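両腕ピック&プレース班 実験ノート
2023年3月11日
記入:製作担当

課題:青リンゴを薄緑の皿の上で片腕の2指グリッパで把持し、もう一方の腕と干渉させずに受け渡し位置まで運ぶ。 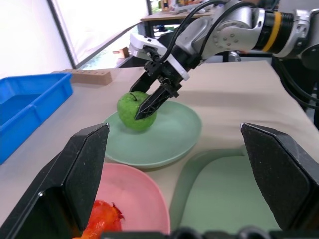 把持力より先に指の進入角を固定したほうがよい、と午前の打ち合わせで指摘が出た。角度が毎回変わる状態で力の値だけ比べても、滑りの原因を切り分けられないという趣旨。同意見なので、本日の手順を入れ替えた。力の掃引は後日に回す。

変更点
・進入角は鉛直から固定値とし、手首の回転のみ物体位置に合わせて変える。
・閉じ速度は前回の設定のまま。
・閉じ指令から持ち上げ開始までの待ち時間を200 msに変更。前回は待ちなしで、指が閉じ切る前に上昇が始まるログが残っていた。
・制御はKermaniの学生用ライブラリ。軌道生成の部分だけ自作のものに差し替え。

結果
条件を変えて3セット実施。第1セットは旧設定で、持ち上げ直後に回転して落下。第2セットは進入角のみ固定。落下はなくなったが、把持後に果柄の向きがずれる。第3セットで待ち時間を加えたところ、ずれは目視では判別できない程度になった。ただし同じ置き位置でしか試していない。皿の縁に近い位置では、指先が先に縁に触れる可能性があり未確認。

皿について
縁が立ち上がっているため、指を下げすぎると皿ごと動く。下限高さをテーブル面基準から皿の内側の面基準に変更した。同じような色の皿を2枚使う配置では、認識側が皿を取り違えることがある。Metleyの検出器の閾値を上げても改善せず、位置の事前情報を入れるほうが早い。桃色のボウルは今回の把持対象に含めない。

両腕の干渉
待機側の腕の退避位置が近すぎる。手首カメラの視野に自分の指が大きく入るのは仕様どおりだが、相手の腕も入るので物体の輪郭が一部隠れる。退避点を後方へ移し、撮像は退避完了の信号を待ってから行うこと。現在の状態遷移図では並列になっているため、直列に直す。12月に描いた図は古いので参照しない。

大会との関係
Rollonura杯の規定では、受け渡し中に2台の腕が接触した時点でその試行は無効。速度を上げる前に干渉判定を入れる。判定用の簡易モデルは円筒の組み合わせで足りる見込み。ケーブルの張り出しはモデルに入っていないので、上腕側の半径に余裕を取る。

残件
・皿の縁付近での把持試験
・退避点の再教示と状態遷移図の修正
・指先の当たり面の清掃方法をStavedura製グリッパの手引きで確認
・第3セットのログを共有フォルダへ移す(設定ファイルも同じ場所に置く)

次回は縁付近の試験から始める。進入角の値は設定ファイル側を正とし、このノートには書き写さない。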